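Filed under: Opinion / Workshop Life / Robots

Let the simulator have the first month

In our shared workshop in Stilside there is a rule which I proposed and which many members dislike. Before a person may switch on the arm, he or she must run the same job in simulation. I am writing to defend this rule, and also to admit where it is weak.

The arm was bought second-hand and we call it Plemau. It cost us 4000 pounds, the largest sum our group has ever spent on one thing. Agnes Skinner, who wanted a new lathe, reminds me of this price often, and she has the right to do so.

Her argument against my rule is serious. She says that people join a workshop to touch things. If they wished to sit in front of a screen, they could stay at home and save the membership. A beginner who spends 19 evenings with coloured blocks that do not exist will perhaps not come for the next one. I have seen two people leave in this way and I was sorry.

Still, I think she is mistaken about what the beginner learns. In the simulator you may be foolish as many times as you like. You may drive the gripper into the table at full speed, press reset, and drink your tea. With the real arm the same mistake costs a finger pad, or a gearbox, and after it the person becomes afraid of the machine. Fear is a bad teacher. My first stacking program had over 36 versions, and I would not show most of them to my own brother.

My present exercise is a simple one, small cubes and one big block, and I still find it interesting after all these weeks.

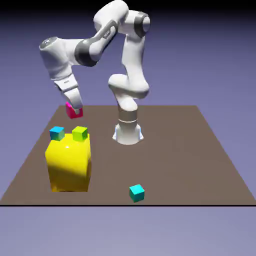
Magenta cube in the gripper, two more on the yellow block, the cyan one still on the table.

The weak side is that a simulated table is perfectly flat and clean. Ours was made from an old door by the Mowat group and it leans to one side. No program of mine has ever known about this door. So I now accept a change, which Agnes and I wrote together: one month of simulation at most, and then the member gets the key, even if the stack still falls. We will try it until July.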